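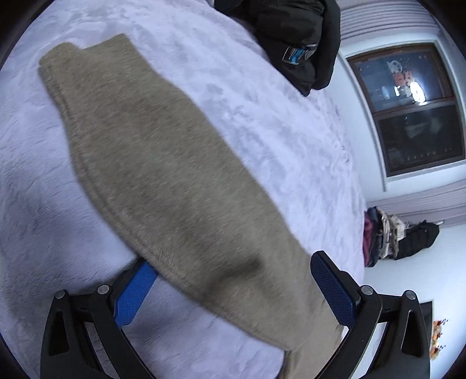 Ticket 508, Flumska online shop. Customer says the wash temperature on the product page doesn't match the label in the garment, and she wants to know which one to believe. I've had three tickets like this since March and each time the answer from the shop team was that the page had been corrected, so forgive me if I don't close this one on their word. The item is the long beige fleece, the fuzzy brushed one, folded. Page says 60 degrees. Sewn-in label says 30 according to the customer, and she typed out the whole thing, washing symbols and all, so I'm inclined to trust her over our database.

Opened by: Chun-yin Chuang
Assigned to: Chia-hao Liao
Date: July 12, 2022
Priority: normal (I asked for high)

Chia-hao Liao, 10:14
Checked the product record in Tamik. Care field reads 30. Page should be pulling from there. Probably her browser showing an old copy. Can you ask her to clear the cache?

Chun-yin Chuang, 10:31
I can ask, but I get 60 as well, on a phone that has never been near our site before, with the wifi off. I don't think we can blame her browser.

Chia-hao Liao, 10:50
Fair. I see 60 too from outside the office network. Cleared the page cache on our side. Please try again.

Chun-yin Chuang, 10:58
Says 30 now. Before anyone marks this solved, that is what happened the last two times. It came right for an hour and went back. Leaving it open.

Chun-yin Chuang, 12:07
60 again.

Chia-hao Liao, 12:40
OK, you were right. Something is writing the old value back. There is an import job from the supplier feed (Omus) that is meant to update stock levels only. The log says "stock only, 300 records". I doubt the log at this point. Going to pause the job and see.

Chia-hao Liao, 14:22
Job paused since 12:45, cache cleared at 12:50, page has stayed at 30. Ran the import by hand on the test shop and the care text changed to 60 straight away. The feed has a care column nobody mapped on purpose. It got picked up when the column order changed in the spring.

Chun-yin Chuang, 14:35
So the log said stock only while it was overwriting care text. How many other products?

Chia-hao Liao, 14:51
Don't know yet. Anything in the feed could be affected, so up to 300. I'm removing the column from the mapping and restoring care text from Tamik for the lot. Stock will have to be updated by hand until the job goes back on.

Chun-yin Chuang, 15:05
Has anybody compared Tamik with the labels? If Tamik is wrong somewhere we'll be restoring wrong values and calling it a fix.

Chia-hao Liao, 15:20
No. I can't do that from here, someone has to look at the clothes. Tu warehouse could check a few when they pick orders.

Chun-yin Chuang, 15:26
Asked them. Told the customer to follow the sewn-in label and that the page was wrong. She hasn't washed it yet. Status stays at "pending" until the import has run overnight with the new mapping and I've looked at the page myself.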